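December 18, 2023

Humidity cabinet, second round on the bookbinding adhesives. Najwa and I split the bench work, she did the peel strips and I did the fold tests. Writing up both so the numbers are in one place before the break.

Background for whoever picks this up. The Pennington ledgers came to us in October with the spines mostly gone. The oldest is 1908 and the paper is better than the later ones, which is the usual story. The original glue is animal glue, brown and brittle, and comes away in flakes with a bone folder. We want something for the new spine linings that stays flexible, can be taken off with water later, and doesn't cockle the endpapers. Candidates are plain wheat starch paste, the Kosgate methyl cellulose we already stock, and a half-and-half mix of the two by volume.

Paste was cooked in the double pan, one part starch to five parts water, strained twice through the horsehair sieve. First batch had lumps and went in the bin. Second batch was fine. I let it cool with a film of water on top and strained it again before use. The methyl cellulose was mixed the day before and left overnight. It still had a few clear blobs in the morning that went away with stirring.

Test strips are the medium kozo, cut along the grain, pasted to scraps of the same buckram we plan to use for the cases. Six strips for each adhesive, pressed between blotters under the small weights. I changed the blotters twice. Najwa thinks once would have been enough. We should agree on this before the real books, as extra handling moved two of my strips slightly and I had to redo them.

Fold tests: I folded each strip by hand over the steel rule and opened it flat again, counting until the lining lifted or cracked. The starch paste strips lasted 156 folds on the worst strip and I stopped the best one at 200 with no visible lifting. The mix was close to that. Methyl cellulose alone let go early on every strip, always from the buckram side, never from the kozo. The buckram has a filler in it and I suspect the thin adhesive isn't getting down into the weave. Might be worth washing a piece of buckram and trying again, but not this week.

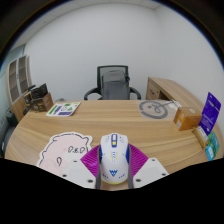 Peel strips gave the same order. Starch first, mix second, methyl cellulose a long way behind. Two of the starch strips tore the paper before the glue gave, so those don't count as peel results and Najwa has marked them as paper failures. That is stronger than we need. For a spine lining I would like the glue to fail before the paper does, because someone will have to take this off again one day.

Removal test: damp blotter on the lining, polyester film over it, left for twenty minutes. The mix came off cleanly with a spatula. Starch alone needed another ten minutes and left a slight haze on the buckram. Methyl cellulose practically slid off.

Cabinet: the strips that went in at high humidity have not shown any mold. The starch ones feel limp but have recovered their stiffness once out on the rack. No smell. The cabinet itself is drifting again. The dial and the little card indicator disagree and I trust the card more. Salt solution in the tray was topped up, lid seal wiped. If it keeps drifting we should replace the seal before putting anything from the ledgers near it.

Shirin came by and looked at the strips. Her view is that the mix is the sensible choice and that we are overthinking it. She also pointed out that the later ledgers have coated endpapers and none of our scraps are coated, so everything above only applies to the early volumes. Fair point. She has some offcuts of a Clania coated sheet that she says is close in weight.

Cost, for the file: the full set of linings needs less adhesive than I had guessed, so price doesn't decide anything. Cloth is the expensive part. The Cliltano quote for the buckram is 1070 for the whole job including the cutting, and they want an answer before they close for the holidays. Najwa will call them.

Decision for now: half-and-half mix on the early volumes, starting with the one that has already been cleaned down. Nothing on the coated ones until we have run strips.

To do
Cut coated strips from Shirin's offcuts, six per adhesive as before
Wash a piece of buckram, no soap, dry flat
New seal for the cabinet, measure the old one first
Label the jar of mix with the date it was made, the last one had no label and got thrown out
Find the other bone folder
Ask about the loose map in the second ledger, whether it goes back in the pocket or gets its own folder

Leftover paste is in the fridge, bottom shelf. It won't be any good after the break, so whoever is in last should tip it out and wash the jar.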